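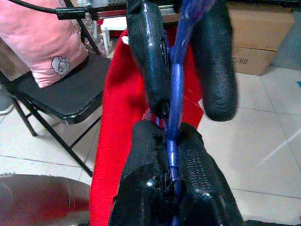

Furkico Grip Pads for Two-Arm Cells

Hi, I'm Valentina Insaurralde, and I look after the pads and fingertips here at Endska. Furkico pads screw onto the finger body, so you can swap them without pulling the whole gripper. They're sold in sets of two, and most two-arm stations want a spare set in the drawer too (trust me on the drawer).

I get more questions about handovers than about the pads themselves, so I'm putting our house rules right on the page. Borrow whatever you like!

Worn pads come off before the shift, not after it. If you see frayed fibers along the inner edge, change both fingers on that gripper — one new pad against one old one will make a hanger twist. Snug the screws by hand and check them again after two hours of running.

When both grippers are holding the same part, one arm leads and the other follows. Write down which is which and stick it on the station. The first arm lets go only once the second has reported a closed grip, and please, no hands between the arms while that's going on. Stop button first, then reach in.
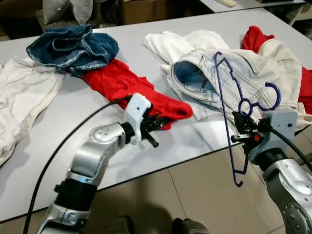 Laundry work: shirt on one side, hanger on the other.

For clothes, start with the force low and work up. Denim forgives a lot, thin knits don't. Keep cables clear of the table edge all the way through the reach, and park both arms before you reload the pile.

Pads fit Baidoo and Flarkis fingers. Older Baidoo bodies need the short screws, so mention that in the order notes and I'll drop them in the bag.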